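**Progress report to the Nukari Fund, second period**
Kemerham Preserves and Pickles Book
Prepared by Soledad Xolalpa

Dear Mortimer,

You asked for a shorter report this time. I have tried, and the section on vinegar is now a single paragraph.

**Where the book stands**

When I last wrote, the book was a box of index cards and an argument. It is now a typed manuscript and a smaller argument. We have 16 recipes tested and written up in full, with the headnotes done and the quantities given in units that a person under seventy can find on a measuring cup. The plum butter, the green tomato relish and the Stępień family's sour cherries are finished and I would not like to see any of them again before spring.

The beet chapter is behind. Stanisława Duda gave us her mother's recipe in November, on the understanding that nothing in it would be changed, and it calls for "enough horseradish" and cooking "until it is right." Lena Górecki has gone over twice to cook it with her and write down what enough and right come to in practice. On the second visit the amounts were different. We're printing the version from the first visit, with Stanisława's objections in the margin, which she has approved and wants in larger type.

**Testing**

Each recipe gets made by the person who gave it, then by a tester who has never made it. This has been slow and very useful. Testers have stopped dead at instructions such as "do the jars" and "strain as usual." Konrad Sowa followed the quince paste exactly as written and produced something he is using as a doorstop. The card left out a quart of water. Three generations of that family had been adding it from memory.

We also dropped four recipes on safety grounds, mostly low-acid vegetables put up without a pressure canner. I wrote to each contributor myself. Replies ranged from gracious to a postcard reading "We are all still alive." The cards will go into the town library's local history drawer, with a note saying please don't.

**Vinegar**

The book now says five percent acidity throughout. I consider the matter closed.

**Design and layout**

The designer's first pages came back clean and readable, with wide margins for spills and notes. We asked for one change, to the typeface for the fractions, where a 3/4 and a 1/4 looked close enough to ruin somebody's August. The palette is settled as well. After a long run at something called "heritage plum," we went with plain wood tones for the chapter openers and black text on everything else. 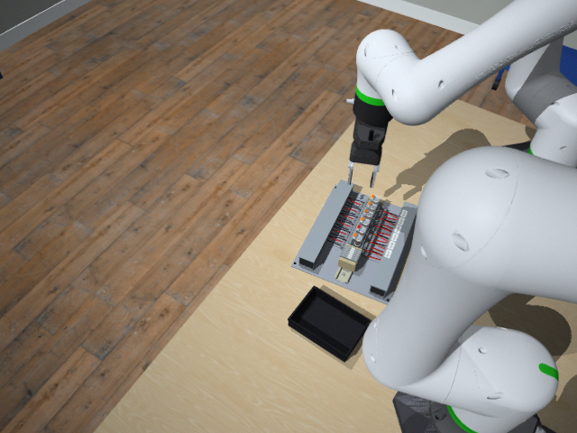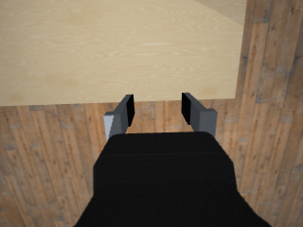 *Pale wood tabletop, brown plank floor. Both views.*

The index is Lena's, and it is better than the book deserves. You can find a recipe by fruit, by season, by family or by how many jars you own. She has put in an entry for "Cucumbers, too many," with page references.

**Printing**

The Cernach print shop has held its price from last year, provided files reach them before their calendar season starts. We plan a spiral binding so that it lies flat on the counter. Konrad thinks it looks like a manual for a dishwasher. He is right, and we're doing it anyway.

Before the main run we will print up to 40 proof copies for contributors, who will check the spelling of their own names and, I expect, everything else.

**Money**

We are under on travel, where it emerged that everybody lives near everybody else, and over on sugar. The sugar overrun is my fault. I budgeted for each recipe to be made once by someone competent. I'd like your permission to move the unspent travel money into ingredients and jars. The spreadsheet is attached, and the line marked "misc. (cherries)" is explained on its own tab.

**Still to do**

- Finish the beet chapter, with margins
- Retest the quince paste, with water
- Signed permissions from 2 families, one of which has lost the form again
- Final read of the canning safety pages by the county extension office
- A title. "Preserves and Pickles" was meant to be temporary and has started to look comfortable

**What I need from you**

A yes or no on the sugar, and the wording you want for the acknowledgment page. Please keep it to a sentence. Stanisława has asked for the rest of that page.

I'm sending a jar of the relish separately. It has been tested.

Soledad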